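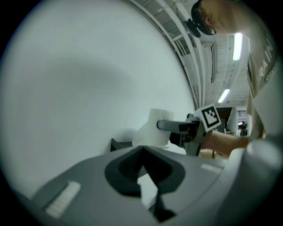
White roll standing upright on the work surface, tall white wall behind.

stoveck-rolls

G'day, and thanks for having a look! These are my notes and clips on one very ordinary job, which is handling a roll on a table. Picking it up, putting it back down on its end, shifting it over a bit, passing it across to whoever's on the other side. I started the collection in May because I wanted something to practise labelling on, and it grew (as these things do) into a folder I'm a bit fond of.

What's in it

There are 81 clips in the main folder and 1000 stills pulled out of them. Another 66 stills sit in a folder called leftovers. They're fine, I just couldn't decide which label they belonged under. If you can, please tell me!

Labels

stand - roll is upright on its end
lay - roll is on its side
lift - roll is off the surface
pass - roll is going from one person to another

I had a fifth label for wobble and dropped it. Kwaku Amegashie and I both had a go at the same batch and our wobbles hardly ever matched, so anything wobbly is now filed under stand. Kwaku still reckons I was too strict.

The room

Everything was done in the big room at Stoveck, out at Fostidport. High ceiling, fluoro lights, heaps of plain white wall. The colour of the wall is a nuisance when the roll is white too, and you'll lose the top edge of it in a fair few stills. I've put a y in the pale_edge column wherever I noticed, but I got slack near the end of the list.

Other odds and ends turn up on the surface beside the roll. I haven't labelled them.

Getting started

Unzip it, open labels.csv, and sort by clip name. Version 2 fixes the column order, so if you grabbed the first one, bin it. Essien is the script that makes the contact sheets, and Rutier is the older one it replaced (still in there, still slow).

To do

Sort out leftovers
Finish pale_edge properly
Rename the lay clips, the spelling's all over the shop

Use it for whatever you like. If you fix a label, send me the row and I'll pop it in.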